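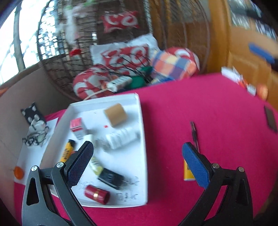 No. 124

December
By Berenice Magaña

The filing window for the Posberg township board closed at five in the afternoon, and for the first time since I moved here there will be a contest for every seat. Three are open. Isamu Hosoda is running again, Yolotzin Zamudio filed in the last week, and Eustaquio Pacheco, who lost the last time by a small margin, is back with the same signs. Magdolna Mészáros is not running. She told me in the fall that two terms were enough and I took her at her word, though plenty of people at the post office did not.

I went to the December meeting because the water contract was on the agenda. It was moved to the end, as usual, so I sat through the snowplow bids and a long discussion of the culvert on Rakden Road. The culvert will be replaced in the spring if the county pays its half. The county has not said it will.

The contract is with Sustent, which has read our meters and sent our bills for the past several years. The board can renew it, put it out to bid, or bring the work back to the township office. Hosoda wants to renew. He says the office has one full-time clerk and she can't take on billing for the whole township. Mészáros wants bids. The other members mostly listened. A motion to table passed, so the decision will fall to whoever is sitting there after the election.

I think it should go out to bid. My own bills have been right except for one, and that one took four phone calls to fix. But the board has never compared the price with anything. When a man in the back row asked what the last comparison showed, the answer was that there had not been one. We may well end up with the same company at the same price. I would still like to see the other numbers.

Pacheco has made this his main issue. His flyer says the township could save $4000 a year by doing the billing itself. I asked him where the figure came from and he said he worked it out from the budget. He went over it with me on the hood of his truck. He had left out postage and he had left out any extra hours for the clerk. He said he would redo it and send it to me, and I will put it up when he does.

Zamudio is more interested in the Štefanec property, the old farm on the north side that the township took over for back taxes. She wants it kept as open land with a parking area and a trail down to the creek. Hosoda would sell it. The roof of the barn is bad and insurance on the place goes up every year, so doing nothing costs money too. I walked out there last month and the lane is washed out past the second gate. Wear boots if you go.

Turnout is what I wonder about. Posberg has more than 2000 registered voters and the last board race was settled by a few hundred of them. Having it on the spring ballot doesn't help. People remember November.

There is supposed to be a candidate night at the grange hall, with written questions only. I don't love that format. In the last one the cards got sorted beforehand and the two I turned in were not read. I plan to ask about the water contract again, and about why the minutes from the summer meetings are still not posted. If you have a question and can't be there, send it to me and I'll copy it onto a card.

Comments on the last post are closed. Two of you asked about the dog ordinance. It was not on this agenda, and the clerk told me it isn't on the next one either.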